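My first week at Culludix I broke nothing, spilled nothing and burned nothing, and I was still exhausted every night. That's life in a kitchen that exists only on a computer. I'd come to write about how robots learn chores, and Lesia Pasichnyk, who runs the collection team, handed me a controller before I'd taken my coat off. "You'll write it better if you've done it badly," she said. She was right about the badly part!

The job goes like this. The software throws a bunch of stuff onto a countertop, gives you one instruction, and you steer the arm until it's done or you give up. Every try gets saved – the moves, the camera views, the words of the instruction – and later all of it goes to a learning program called Brarari, which studies what people did and tries to do the same.

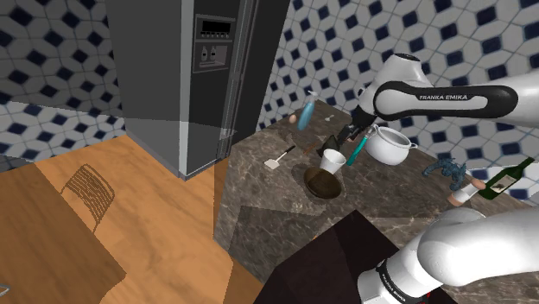 My goal was 200 good examples by the end of the week. I got 110. Of those, Feven Abdella threw out 71 (she checks everybody's work, and she's very nice about it, which somehow makes it worse). Mostly I was dithering. I'd hover, change my mind, back up, go in again from the other side, and Feven says a program that learns from a ditherer will dither too.

So I asked her what a good one looks like, and she pulled up four of her own. They were kind of beautiful. She goes in like she's picking up her own coffee cup, no fuss, and if the grip is a bit off she fixes it and keeps going. She leaves those little fixes in on purpose – Brarari needs to see how you get out of trouble, and a perfect run can't show it that.

The thing I never got used to was looking down from the gripper's own camera. From across the room you know where everything is. Switch to the close view and you've got two black fingers, a spatula, and no idea how far down the counter is.

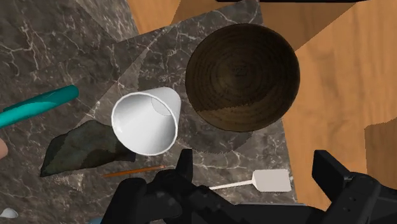 Lesia told me to stop staring at the fingers and look at the gap between them, and my next run went in clean. I yelled. A guy two desks over took off his headphones to see what had happened.

I'm going back in June, when the team starts on drawers and cupboards. Feven has already warned me that the handles are awful.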